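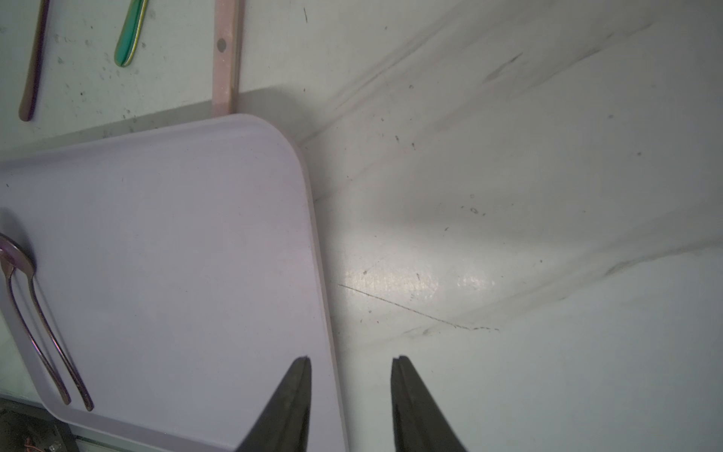 4.1 摆放前的准备

托盘和餐具从包装里取出后，先不要急着收进抽屉或橱柜。本节说明第一次使用前的清洗、晾干，以及平时在餐桌上怎样摆放。托盘平放在桌面上，餐具可以一部分放在盘内，一部分放在盘外，例如彩色金属勺单独搁在淡紫色托盘里，其余几件竖着排在托盘外侧的白色桌面上，柄端靠近盘沿，伸手就能拿到。清点、分类和擦拭都用这种摆法，后面各步不再重复说明。

本手册中，“盘沿”指托盘四周略微高起的一圈，“盘面”指盘沿以内的平坦部分，“柄端”指餐具手握一头的末端。“镀彩餐具”指表面随角度变色的金属餐具，有紫铜色和绿色两种色调。“浅色柄餐具”指握柄为浅粉米色的那一类。

适用范围：Nilden 系列托盘及同一包装内的餐具。Vodulholm 系列的深口托盘尺寸不同，叠放方法请看该系列的单页说明。

准备物品：
软布两块，一干一湿
中性洗洁精
软海绵
沥水架，或一条干净的厚毛巾
餐具垫布一块（选用）

4.2 第一次清洗

1. 撕去托盘底面的保护膜。膜从一角揭起，沿对角方向慢慢拉。如果有残胶，用湿布蘸少量洗洁精擦，不要用刀片刮。

2. 水槽内放温水，水温不超过 40 ℃，加入少量洗洁精。

3. 先洗托盘。用海绵沿盘沿擦一圈，再擦盘面。圆角内侧容易积灰，擦到这里时把海绵折起来用。

4. 用清水冲净，竖着靠在沥水架上。托盘不要平放着晾，盘面会留下水渍。

5. 再洗镀彩餐具。每次拿一件，从勺头或叉头擦到柄端。不要把一把餐具握在手里互相搓洗。

6. 最后洗浅色柄餐具。只洗头部，握柄用湿布擦过即可，随即用干布擦干。

7. 所有餐具用干布逐件擦干，放在毛巾上再晾 40 分钟。

注意：钢丝球、去污粉、含氯漂白剂都会损伤镀彩表面，损伤后无法修复。柠檬酸类除垢剂可以用于水槽，但不要溅到餐具上；溅到后立即用清水冲洗。

注意：浅色柄餐具不可浸泡，不可放入洗碗机。镀彩餐具可以放入洗碗机，但要选低温程序，并且每件单独插一格。

提示：清洗后如果表面出现一层淡淡的白印，多半是水垢。用干布用力擦几下，一般能擦掉。擦不掉时，布上滴一两滴白醋，擦过后再用清水冲净。

4.3 检查桌面

托盘底面光滑，桌面上有砂粒时容易划出痕迹，这种痕迹留在桌面上，也留在托盘底面上。浅色桌面更容易看出来。

1. 把桌面上的东西全部移开。

2. 用干布朝一个方向擦，把碎屑扫到桌边，用手接住。不要来回擦。

3. 换湿布擦第二遍。有油渍的地方加一点洗洁精。

4. 用手掌轻轻摸一遍。摸到颗粒就再擦一次。

5. 桌上如果铺了桌布或软质桌垫，把褶皱拉平，尤其是托盘要压住的部分。托盘压在褶皱上会翘起一角，放杯子时不稳。

6. 等桌面干透再放托盘。

石材花纹的桌面不容易看清污渍，可以在侧面开一盏灯，从低处斜着看。原有的划痕擦不掉，不必反复用力。

4.4 放置托盘

1. 双手拿住托盘两条短边，水平放下。不要先放一边再推到位。

2. 托盘与桌边之间留出一掌宽的距离。有小孩的家庭请留两掌宽。

3. 用手指按四个圆角，看有没有晃动。有晃动时换一个位置，或者在底下垫一块薄垫布。

4. 需要移动时，把托盘整个端起来再放。盘内有餐具时，先取出餐具。

托盘不一定要与桌边平行。桌子较窄，或者有人坐在桌角时，斜放反而顺手，只要四个角都在桌面以内就可以。

警告：托盘是塑料制品，不可直接放热锅、热水壶和刚从烤箱里取出的器皿。不可放入烤箱、微波炉，不可靠近燃气灶。

警告：端托盘走动时，盘内物品总重不要超过包装底部标示的数值。盛有热汤时请用双手端，不要一手端盘一手开门。

4.5 摆放餐具

摆法分为日常、待客和清点三种。家里人吃饭用日常摆法就够了。

日常摆法

1. 每人一套，勺子放在盘内靠左的位置，柄朝自己，可以略微倾斜。

2. 筷子或叉子放在盘内右侧。

3. 公用的餐具放在托盘外侧，离自己远的一边，柄朝向盘沿，不要搭在盘沿上。搭在盘沿上的餐具一碰就会滑下来。

4. 碗放在中间，最后放。

待客摆法

1. 先定好每个座位的位置，再放托盘。

2. 同一桌尽量用同一种色调。餐具不够时，按座位交替放紫铜色和绿色，不要在同一个托盘里混放。

3. 勺子和叉子的柄端对齐，离盘沿一指宽。

4. 餐巾折成长条，放在盘外左侧。

5. 甜品勺等到上甜品时再拿出来。托盘里东西太多，客人不好放杯子。

清点摆法

1. 托盘放在左手边，右侧和上方的桌面空出来。

2. 把餐具从抽屉里取出，先竖着排在托盘上方，相邻两件之间留一点空隙，不要重叠。

3. 一次拿一件放进托盘，看过正反两面。

4. 没有问题的从托盘取出，放回抽屉。有污渍的留在右侧桌面，等全部看完后一起洗。

5. 握柄松动的另外放，参照 4.8。

提示：镀彩表面会反光，光线太强时，细小的污点反而不容易看见。可以转动餐具，换几个角度，或者把托盘挪到不直接受光的地方。光亮的表面上有时会映出餐具的影子，看上去像一道弯曲的痕迹，拿起餐具后影子随之消失，不是划痕。

4.6 用餐后的收拾

1. 先收碗和杯子，再收餐具，最后收托盘。

2. 食物残渣倒进垃圾桶，用厨房纸把盘面擦一遍。咖喱、番茄酱、辣油要当时擦掉，浅色托盘隔夜会染色。

3. 镀彩餐具不要泡在水槽里过夜。来不及洗时，用清水冲一下，放在毛巾上。

4. 浅色柄餐具按 4.2 第 6 步处理。

5. 托盘洗净后竖着晾。

已经染色的托盘，可以用小苏打加水调成糊，敷在染色处 17 分钟，再用海绵轻轻擦掉。颜色变浅但没有完全消失时，隔一天再做一次。连续做三次仍没有变化的，就不用再做了，不影响使用。

4.7 存放

托盘可以叠放，一叠最多 16 个。叠放时两个托盘之间垫一张软纸，避免盘面发毛。叠好后放在平的层板上，上面不要压重物。层板不平时，最下面的托盘会慢慢变形，几个月后放在桌上就会晃。

餐具放进抽屉时，按下面的顺序：

1. 抽屉里铺一层垫布，用 Hurinwood 分格盒的，垫布铺在盒内。

2. 勺子放一格，叉子放一格，柄端朝外。

3. 镀彩餐具不要与刀具同格。

4. 浅色柄餐具放在最上层或最靠外的一格，这里通风较好。

潮湿的季节，每个月把抽屉里的餐具全部取出来一次，擦干分格盒再放回去。长期不用的餐具用软布包好，外面不要套密封袋。

冬天（12 月以后）室内开暖气的地方，浅色握柄可能变干，摸起来发涩。用软布蘸少量食用级矿物油，薄薄擦一层，放置一夜，第二天再用干布擦去多余的油。不要用花生油或橄榄油，时间长了会发黏。

4.8 常见问题的处理

镀彩餐具颜色不一致
同一批餐具的色调会有深浅差别，有的偏紫，有的偏铜色或偏粉。换个角度看，颜色也会变。这属于表面工艺的正常情况，不在更换范围内。

镀彩表面有指纹
用干布擦。擦过以后再拿时，尽量捏住柄的两侧。

托盘表面有细小斑点
这一系列的盘面带有细点，属于材料本身的样子。用指甲轻刮，能刮掉的是污渍，刮不掉的是原有的细点。

托盘放在桌上会滑
检查底面有没有水。没有水仍然会滑时，在底下垫一块薄垫布，垫布四边比托盘各小一指宽，从上面看不出来。

浅色握柄松动
立即停用。不要自己用胶水粘，胶水遇热会软化，也不适合接触食物。把餐具和购买凭证一起寄回，地址见封底。

桌面出现新的划痕
先检查托盘底面是否粘有砂粒，用湿布擦净后再用。桌面的处理方法请看桌子本身的说明书。

餐具有金属味
多见于第一次使用，按 4.2 再洗一遍。仍有味道时，用温水加一勺小苏打浸泡几分钟后冲净。浅色柄餐具不适用此法。

4.9 补充和更换

单件餐具可以另购，不需要整套更换。托盘的订货号为 3,811，颜色在订货时注明。屏幕上显示的颜色与实物会有差别，需要与旧托盘配色的，请在订单备注里写明旧托盘的颜色和购买年份，由仓库尽量配同一批。

餐具按件订购时，请写明种类（勺、叉或其他）、色调和件数。没有写明色调的，按紫铜色发货。Pacheco 分格盒与 Hurinwood 分格盒的格宽不同，同一个抽屉里请只用一种。

寄回更换时：

1. 餐具洗净擦干，每件单独用纸包好。

2. 托盘两面各垫一张硬纸板，再装箱。

3. 箱内附一张纸条，写明姓名、电话和问题所在。

4. 寄出后保留单据，直到收到更换件。

本节文字：Neusa Quintana
清洗与存放部分校订：Alcides Marinho

下一节：5.1 杯垫与餐垫的搭配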